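Plirkance 936 Upright Trolley Dryer
Home > Equipment > Drying and finishing > Plirkance 936

Product code: PL-936
Availability: made to order, Drendbridge workshop
Warranty: parts and labour, domestic and club use

The Plirkance 936 is an upright drying cabinet for felt, wool and other heavy textiles that lose their shape when they are hung on a line. It holds 16 mesh trays on fixed runners and moves room air across them from left to right. It is sold mainly to felting studios, spinning and weaving clubs, school art rooms and small hat makers.

The model number is the inside width of the cabinet in millimetres. It was chosen to take a full-size blocked hat on each side of a tray with space between the brims, or one flat panel of felt laid out without folding.

What it does

Wet felt holds a lot of water and gives it up slowly. If it is dried too quickly, the outside shrinks before the inside has let go, and the piece cups or ripples. The 936 works at low heat and steady airflow. Most of the drying is done by the fan. The heater is there to keep the air a few degrees above the room on cold or humid days, and in summer many owners leave it off.

Each tray slides out on its own. A tray can be pulled halfway and will stay level, so you can turn a piece or reset a brim without carrying it to a bench. The trays lift off the runners for washing.

Cabinet and frame

The frame is folded steel, powder coated inside and out. The colour is off-white unless you ask for something else when you order. The door is a single piece hinged on the right, and can be changed to the left with a screwdriver and the spare hinge plates in the accessories bag. There is a viewing panel at eye level.

The cabinet stands on four castors. The front two lock. Please lock them before pulling out more than one loaded tray. A full load of wet felt is heavy, and with several trays forward the balance of the cabinet shifts towards the door.

Trays

The trays are stainless mesh in a rolled edge. Earlier cabinets had a coated mesh, and some owners found that the coating lifted where wool wash had been left on it. All cabinets built since then have had plain stainless, and the new trays fit the old runners.

If you work with fine merino batts, order the cotton liners. Loose fibre will push through the mesh as it dries and can be tedious to pull free.

Fan and heater

The fan runs at two speeds. Low is right for hats, slippers and anything blocked. High is for flat panels, fleece and washed yarn. The heater element draws 2000 watts at full output and is controlled by a thermostat on the front panel. It needs its own power point. Do not run it from a power board or an extension lead shared with kettles, irons or steamers.

There is a washable lint screen on the intake side. Check it after every load of raw fleece and every few loads otherwise. A blocked screen is the most common reason for slow drying, and it is the first thing our service desk will ask you about.

Timer

The timer is mechanical and runs down to off. We have kept the mechanical one because it can be replaced by anyone able to undo four screws, and because wet hands do not bother it. The thermostat setting is not affected when the timer runs out.

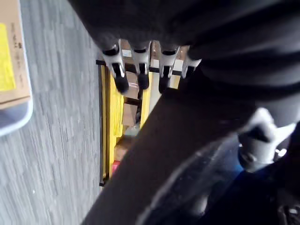 Drendbridge Fibre Guild, Equipment and Studio Group

The Guild has handled sales and support for the 936 since the original maker, Tkachenko, closed its workshop. Cabinets are now assembled by Murray Dufour from the same drawings. Spare parts are kept on the shelf for all versions, including the first run with the wooden door.

Placing the cabinet

Leave a hand's width behind the cabinet and 200 mm clear on the intake side. The exhaust side can stand closer to a wall, but the moist air has to go somewhere. In a small room, open a window or run an exhaust fan. If the windows fog up, the room air is too damp for the cabinet to do its job and the load will take much longer.

A level floor matters more than people expect. If the cabinet leans, the trays creep on their runners and the door will not stay where you leave it. Old timber floors can be packed out under the castors with the rubber pads supplied.

Keep it away from dye pots and the carding bench. Dye powder will find its way into the intake, and so will loose fibre.

Loading

Spin or press out as much water as you can first. Felt should be damp through and not dripping. A drip tray is fitted at the bottom of the cabinet, but it is shallow and meant only for what is left after pressing.

Put the thickest pieces in the middle third, where the airflow is strongest. Thin pieces can go at the top and bottom. Leave every second runner empty when drying blocked hats, so the crowns have room. For flat work all the runners can be used.

Dark and light pieces can be dried together once the rinse water runs clear. If you are not certain of a dye, put the darker piece on the lowest tray.

Drying times

We are asked for a table of times and have never been able to write one that holds up. Thickness, fibre, room humidity and how well the piece was pressed all change the result. Ayuba Ansah, who runs the hat classes, loads in the late afternoon, sets the fan to low with no heat and takes the hats off the blocks the next morning. Flat panels on high are usually ready sooner. Keep a notebook beside the cabinet for your first few loads and you will soon have figures that suit your own room.

Cleaning

Wipe the inside with a damp cloth and a little dish soap. Do not use bleach or citrus cleaner on the door seal. The trays can go through a dishwasher if yours is wide enough. Otherwise a soft brush and warm water will do.

Once a year, unplug the cabinet, take off the rear panel and vacuum the fan housing. The panel has six screws, all the same length. Wool grease builds up on the fan blades if you dry a lot of raw fleece, and it should be wiped off with a cloth dampened with methylated spirits. Let it air before you put the panel back.

Accessories

Cotton tray liners, sold in sets. Machine washable. They will shrink slightly the first time and are cut with that in mind.

Hat pegs. Turned beech pegs on a base that clips to the mesh. They hold a crown open when no block is free.

Yarn rail. Replaces the top four trays and takes skeins hung full length. A weighted lower bar is included for those who dry under tension.

Volano castor set. Larger wheels for rough or gravelled floors. Adds to the overall height, so measure your doorway first.

Spare lint screen. Worth having if several people share the cabinet.

Comments from owners

"We bought ours second-hand and it needed a new seal and thermostat. Both came in the mail and I fitted them in an evening. It dries a fleece without matting the tips." Inna Hladun

"Good cabinet. I would like a light inside. The viewing panel is not much use in our storeroom." Nazar Holovko

"The trays are the best part. The castors that came with ours were poor on the studio floor and we changed to the larger ones." Thandeka Tshabalala

An inside light has been requested before. There is no safe place for one in the present cabinet without moving the tray runners, so we suggest a clip lamp shining through the viewing panel.

Ordering and delivery

Cabinets are built in small batches and a deposit is taken when a build place is confirmed. You will be told which batch you are in and contacted again before the cabinet is painted, in case you want a different colour or a left-hand door.

Delivery is by pallet to a ground-floor address. The carrier will not bring it up stairs. Two people can lift the cabinet with the trays out. Keep the packing until you have run it empty for an hour on each fan speed and checked that the door seals all the way round.

Pick-up from Drendbridge can be arranged. A trailer or van is needed, as the cabinet must travel upright.

Service and parts

Write to the equipment desk with the serial number, found on a plate inside the door at the lower hinge. If the plate is missing, tell us which side the timer is on and whether the trays are coated or plain. That is enough to work out the version.

Prices and build places on this page were last checked on 7 November 2023.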